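Butcher block top, oil or hard finish?
Board: Shop and Finishing > Wood Finishes

gadia_bench
I have a butcher block top going on a work table in the back room and I need to pick a finish before I start using it. The table is for mending, some leather work, sorting mail, and the occasional lunch. No food prep directly on the wood.

The slab is unfinished and sanded to 120 by the store. The room is heated but gets dry in winter. I have half a can of mineral oil, and my brother-in-law left me a can of Orno hardwax oil that has never been opened. I have also been told to forget both and use a water-based poly. I'd like to hear from people who have lived with one of these for a few years.

pinetar_joe
Mineral oil never cures. On a cutting board that's fine, because you wipe it down and oil it again. On a desk it will get on your mail and your sleeves for weeks. Skip it.

Use the hardwax oil if the can is still good. Open it and look. If there's a skin on top, cut it off and strain the rest. If it's gelled all the way down, throw it out.

talavera370
I disagree with the hardwax oil for leather work. Dye goes right through it. I did a bench with it and there are two black spots that I have sanded twice and they are still there. Poly would have stopped it.

Three coats of water-based, light sanding between coats, and you don't think about it again.

pinetar_joe
Until it scratches. Then you have to strip the whole top to fix one spot. With hardwax oil you sand the spot and wipe on more. Put a scrap of something down when you use dye.

talavera370
I had a scrap of something down. Dye runs.

Soledad Olivares
I finish tops for a living, mostly kitchen islands and a few desks. You are both right about your own product. What matters more is that 120 is too coarse to stop at for either one. Go to 150, then 180. Don't go to 220 under hardwax oil or it won't take enough.

Also do the underside. I see tops every winter that were finished on one side only and have cupped. The bottom needs the same number of coats as the top. It does not have to be pretty.

gadia_bench
Thanks. The underside had not crossed my mind. Does it matter how the top is held down? I was going to screw it straight to the frame through the rails.

Soledad Olivares
It matters a lot. Wood moves across the grain. Use slotted holes or figure-eight fasteners so it can. If you screw it tight on both long sides it will split or pull the screws.

If the wood sits inside a metal frame, leave a gap on the two sides where it will grow. On a top 25 inches deep I leave an eighth on each side in winter and less in summer. 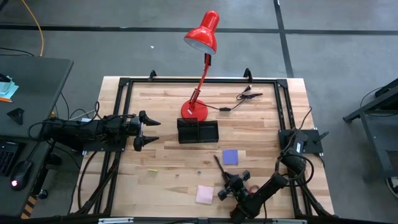
Filed under: Wood Finishes / Tabletops and Counters
14 replies, last post November 2023

marlow_t
Can I ask about color? I want mine to stay pale. Every oil I've tried on maple turned it yellow.

pinetar_joe
They all do that some. Raltard sells a hardwax with a little white pigment in it that cancels most of it. I have used it on ash and it stayed close to the raw color. Do a test board, and do it on an offcut from the same slab.

talavera370
Or water-based poly, which stays clear.

marlow_t
It does look a bit cold to me, but I'll try both on the offcut.

hexkey203
One vote for doing nothing. My table has been bare wood since I built it. It has stains. I sand it every June and it looks fine again. Total cost is a pack of paper.

Soledad Olivares
That works if you don't mind the stains in between. I would still seal the end grain.

gadia_bench
Update. I opened the Orno can and it had a thin skin but was liquid below. Sanded to 180, two coats on the bottom, two on the top, a day between coats. It darkened more than I expected but I like it. I ordered the figure-eight fasteners and the top is sitting loose on the frame until they come. I'm keeping the dye on a plastic tray.

talavera370
Get a tray with a high lip.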